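Brown lentils and the pot I should have used first

22 Jun 2020

I have been cooking brown lentils once a week since March, mostly because I bought too many of them. The store in Wandside had the big sacks when the small bags were gone, so I took a big sack. I have not minded. A pot of lentils with onion and carrot gets two of us through dinner and then lunch the next day, and the leftovers freeze.

The recipe I settled on is below. It took a while to get there. The first few pots were gray and tasted like the water they were boiled in. Part of that was me not salting early enough and part of it was the pot.

For the first month I used the wide steel pan I use for pasta. It is thin on the bottom, and the onions went from pale to dark brown in the time it took me to peel a carrot. Then I got out the Hviid, a heavy enameled pot that had been sitting in the bottom cupboard with the cake tins inside it. It holds heat at the lowest setting on our stove and the lentils barely move. I have made every pot in it since then. If you have anything heavy with a lid that fits, use that.

What goes in:

Brown lentils, 2 cups, picked over and rinsed
Yellow onions, 2 medium
Carrots, 2 large, or 3 if they are thin
Celery, 1 stalk, with leaves if it has them
Garlic, 4 cloves
Olive oil, 3 tablespoons
Tomato paste, 1 heaped tablespoon
Ground cumin, 1 teaspoon
Bay leaf, 1
Salt, 1 1/2 teaspoons to start
Water, 6 cups
Red wine vinegar, 1 tablespoon, at the end

Chop the onions small. I used to leave them in big pieces and they slid around on the plate by themselves. Put the oil in the pot over medium heat, add the onions and half a teaspoon of the salt, and cook them until they are soft and yellow at the edges. In my kitchen this is 12 minutes. Most recipes say five. I have never had an onion go soft in five minutes.

Add the carrots and celery, cut to the size of the onion or a little bigger, and give them another five minutes. Then the garlic, sliced, and the cumin. Stir for a minute. Push everything to one side, put the tomato paste on the bare part of the pot and let it fry until it turns from bright red to rust. Stir it all together.

Lentils in, water in, bay leaf in, the rest of the salt in. Bring it up to a boil, turn it down as low as it goes, and put the lid on with a gap. I start tasting at 27 minutes. That is an odd number to set a timer for, but at 25 they were always a little chalky in the middle and by 30 some of them had split. Older lentils take longer. The ones from the bottom of my sack have been taking closer to 35.

When they are done there should still be some liquid, enough to cover the bottom of a bowl when you ladle it out. Take out the bay leaf. Stir in the vinegar and taste for salt again. I nearly always add a pinch more at this point.

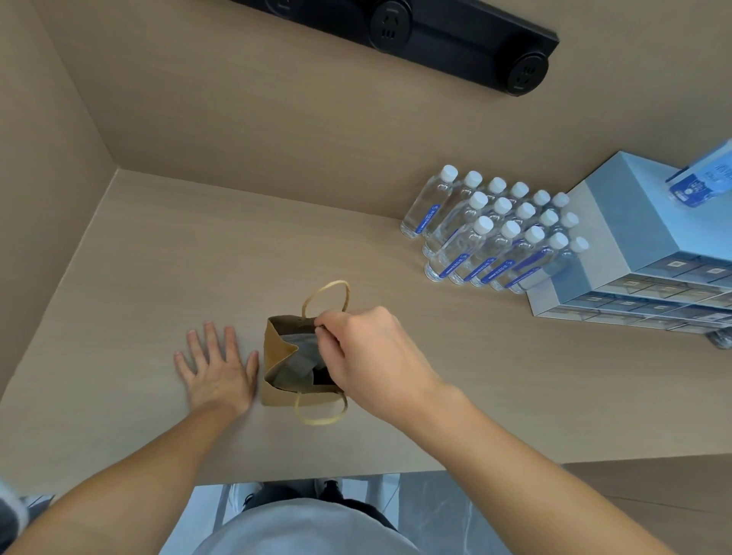 Do brown lentils need to be soaked overnight?

They cook fine straight from the bag after a rinse. I tried soaking once and saved maybe five minutes at the stove, and the lentils came out softer on the outside than I like. Chickpeas are a different matter and I do soak those.

On the salt: my mother always said salt in the water keeps beans hard. I cooked two small pots side by side one afternoon, one salted at the start and one salted at the end, same lentils, same burner setting. The salted one was ready first by a minute or two. The one salted at the end tasted salty on the outside and plain inside. So I salt at the start now.

About the water. Six cups gives you something between a stew and a soup. For lentils to put under a fried egg or next to sausages, I use four and a half cups and leave the lid off for the last ten minutes. For soup I use seven and put a third of it through the blender, then stir that back in. The blended version is what goes in the freezer – it thaws better and nobody here picks out the carrots.

I write the cost of what I cook in a notebook, and the lentils are the cheapest thing in it. The last pot came to 78 cents a bowl, and most of that was the olive oil and the carrots. I did not count the gas. I also did not count the bread, which we eat too much of when there are lentils.

What we have put on top so far:

Plain yogurt with a little grated garlic and salt. This is the one I make most.

Fried onions, sliced thin and cooked slowly in more oil than seems right. They take as long as the lentils do, so start them when the lid goes on.

Chopped parsley and lemon, in which case leave out the vinegar.

A soft boiled egg. Good for lunch.

Crumbled feta. Too salty with the amount of salt above. If you know you are using it, start with one teaspoon.

I tried smoked paprika in place of the cumin twice. It was fine the first day and too strong on the second. I also tried a parmesan rind in the pot. It did help, but it stuck to the bottom and I had to soak the pot overnight, so I don't bother now.

We took a jar of this to Kustgate when we drove out to the coast, along with a loaf and some tomatoes, and ate it cold with a spoon of oil stirred in. Cold lentils need more vinegar than hot ones. I had not brought any, so we used the juice of half a lemon that was meant for the water. If you plan on eating it cold, use the smaller amount of water from the start, or drain it, or you will be eating it with your fingers wet.

Leftovers keep four days in the fridge. They thicken a lot overnight, so add a splash of water when you warm them up and don't leave the stove – they catch on the bottom before they bubble on top. In the freezer I keep them for up to 2 months in flat bags. I write the month on the bag, and then I usually find one at the back without anything written on it and eat that one first.

A reader wrote under the split pea post to ask if the same method works with red lentils. It doesn't really. Red ones fall apart in 15 minutes and you get a puree. That can be good, but use less water, four cups at most, and put the cumin up to two teaspoons. Green lentils work the same as brown but want five minutes more. I have not cooked the small black ones. The store doesn't carry them.

There are two cups left in the bottom of the sack, so one more pot. After that I have a bag of white beans to get through, and I would like to find out if the oven does a better job with those than the stove. I will put the times up when I have them.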